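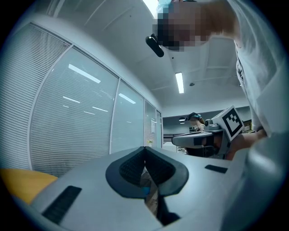
The shared room at Pellari, with white blinds behind the glass.

Small Things, Kept in One Room

Every office has one room where objects arrive and do not leave. At Pellari it is the room with the round table. Dagný Kragh moved her desk to the building in September, and she started to ask herself why so many little things were living there.

"In my home I am strict," she told me. "At work I was only walking past them."

She is responsible for the interior of the office, with a budget of 4000 kroner for the whole year. Most of it stayed in the bank. She spent 200 on small boxes with lids, and the rest of the work was to decide what belongs inside them.

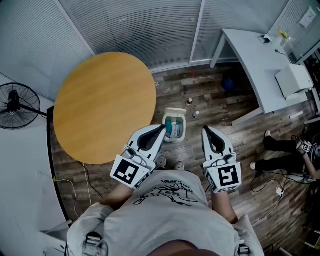 Her rule is simple. A thing that is small enough to roll under a desk must have a box, and the box must be small also. A big box, she says, is a place where you stop looking. She prefers a white one that opens with one hand, and she sorts on the floor, where there is more space than on any table. Bottles stand outside until the end, so they do not press on the softer things.

Her colleague Rokeya Nanayakkara did not agree at first. She likes to see her things. They discussed it for a long time over tea, and the agreement was that the counter may hold what is used every day, and also one thing which is only beautiful.
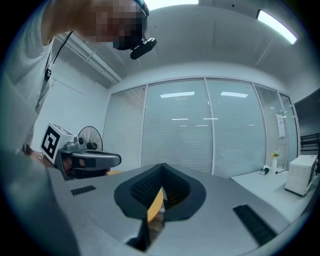
For Rokeya the beautiful thing is yellow flowers. She finds that they go well with the warm color of the table, and a small vase needs very little room beside a microwave. She changes the water at 8 in the morning, before the first meeting.

Dagný would like to change the blinds next. Rokeya wants to keep them.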